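Grivia-Utow talks: where things stand

Quick one this month, most of us are still on the road.

Round 4 wrapped up Sunday night with no joint statement. Both sides put out their own versions instead and they don't match. Utow says the fishing limits are settled. Grivia says they are "close," and that nothing is settled until the border fees are too. Same line as in June.

What we do know: the transit visa goes up from 3 days to 68 hours... sorry, other way round, it's going DOWN to 68 hours. Starts in August if both parliaments sign off. Truckers' groups on the Utow side are already unhappy. Expect noise.

Still open: port inspections, the frozen accounts, and who chairs the next round. Funoler has offered to host again. Grivia wants Onishi, mostly for the shorter flight if you beleive the press office. Utow hasn't answered either way.

Two members asked if our observer passes carry over. They don't. New forms needed, same desk as before, get them in early becuase the last batch took 3 weeks.

Longer write-up of the fees question in the next issue, plus the text of both statements side by side.

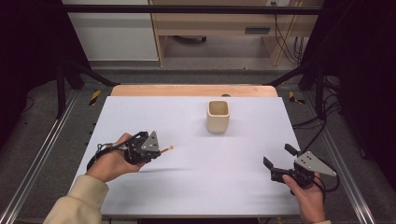
Small square ceramic cup on a white tabletop.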